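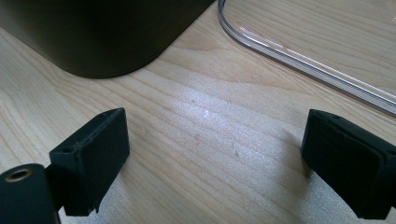 6 min read

Call for Participants: Hindmont Home Cooking and Household Budget Study

The Hindmont Institute for Household Research invites adults living in the Hindmont area to take part in a study of how people plan, buy and prepare meals at home. The study will follow 288 households through one season of ordinary cooking. Enrollment opens in February and will close when all places have been filled.

Purpose of the study

Much of what is known about home cooking comes from surveys in which people are asked to recall what they ate and spent over the previous month. Such answers are useful, but they leave out a great deal: the half onion kept for the next day, the meal that was planned and then put off, the second trip to the store. The present study asks households to keep a short daily record as they go, so that the Institute can compare what people intend to cook with what they serve.

The findings will be used to prepare plain-language guidance on meal planning for households of different sizes. They will also inform a cooking course for adults that the Institute plans to offer through its Foda program. Participants will receive a copy of the final report.

The study is led by Yulan Tang, principal investigator. Xiaoqing Pan is responsible for the household interviews and Alois Gisler for the analysis of spending records. Questions about enrollment are handled by Anqi Ding.

Who may apply

Applicants must be 18 years of age or older and must live in Hindmont or one of the neighboring townships. Each household should name one main participant. This should be the person who prepares at least four evening meals in a typical week, although other members of the household are welcome to help with the records.

Households of every size are invited, including people who live alone. The Institute particularly wishes to hear from households in which at least one adult works evening or night shifts, from households with three or more children, and from adults over 70 who do their own shopping. No special skill in the kitchen is expected. Applicants who describe themselves as reluctant cooks are as welcome as those who cook with pleasure.

The following are not eligible for this round: households in which any member is employed by the Institute; households that expect to move out of the area before the study ends; and households in which the main participant works as a professional cook or caterer. Those who took part in the earlier pantry survey may apply again.

What participation involves

Participation lasts 12 weeks. During this time the main participant will be asked to do the following.

Complete an opening interview of one hour, either at the participant's home or at the Institute. The interview covers the makeup of the household, the equipment in the kitchen, usual shopping habits and any dietary needs.

Keep a daily meal record. The record asks what was planned, what was served, how long it took to prepare and what was left over. Most entries take less than ten minutes. Participants may use the paper booklet or the online form, and may change from one to the other at any point by notifying the study office.

Keep grocery receipts. These are placed in the envelope provided and returned at the end of each four-week period. Purchases other than food and household supplies may be crossed out before the receipts are returned. Where a receipt has been lost, a written estimate is acceptable.

Attend one group discussion. Each discussion brings together eight to ten participants and lasts 90 minutes, with sessions beginning at 10:00 a.m. and 6:30 p.m. Light refreshments are served. Child care is available on site if requested when the session is booked.

Complete a closing interview of 45 minutes, in person or by telephone.

Participants are asked not to change the way they cook or shop on account of the study. A week of sandwiches and takeout is to be recorded in the same manner as any other week.

Payment

Each household that completes the full 12 weeks will receive $288, paid by check or bank transfer in three equal parts. A household that withdraws early will keep any payment already made. In addition, $100 will be paid to the main participant for attending the group discussion, regardless of whether the remaining parts of the study are completed. Payments may count as taxable income, and participants are responsible for reporting them where required.

Travel to the Institute is reimbursed at the cost of public transit or, for those who drive, at the Institute's standard mileage rate. Parking in the rear lot is free - a permit will be mailed with the confirmation letter.

Privacy

All records are stored under a household number. Names and addresses are kept separately and are available only to the enrollment office. Group discussions are audio recorded for the purpose of transcription, and the recordings are erased once the transcripts have been checked. No household will be identified in any report.

Taking part is voluntary. A participant may decline any question, or may leave the study at any time, without giving a reason. A participant who leaves may also ask that the records already submitted be removed, provided that the request is received before the analysis begins.

Languages and access

Interviews and booklets are available in English, Spanish and Mandarin. Yaqin Liang coordinates interpretation and will try to arrange other languages where three weeks' notice is given. The discussion rooms are on the ground floor and have step-free entry. Large-print booklets may be requested on the application form, and participants who have difficulty writing may give their daily entries by telephone between 8:00 a.m. and 8:00 p.m.

How to apply

Application forms are available from the Institute's front desk, from the Hindmont public libraries and on the enrollment page of this website. The form is two pages long. It asks for contact details, the number and ages of the people in the household, and the times at which the main participant can most easily be reached.

Forms are reviewed in the order in which they arrive. Applicants will receive a reply within 15 working days. Where more applications are received from one type of household than the study can accept, the remaining applicants will be placed on a waiting list and contacted if a place becomes available. An applicant on the waiting list may ask to be considered for later studies by checking the box at the foot of the second page.

Completed forms should be returned to the front desk, mailed to the study office, or submitted online. Inquiries should be addressed to Anqi Ding, Enrollment Office, Hindmont Institute for Household Research. Telephone inquiries are taken on weekdays from 9:00 a.m. to 4:00 p.m.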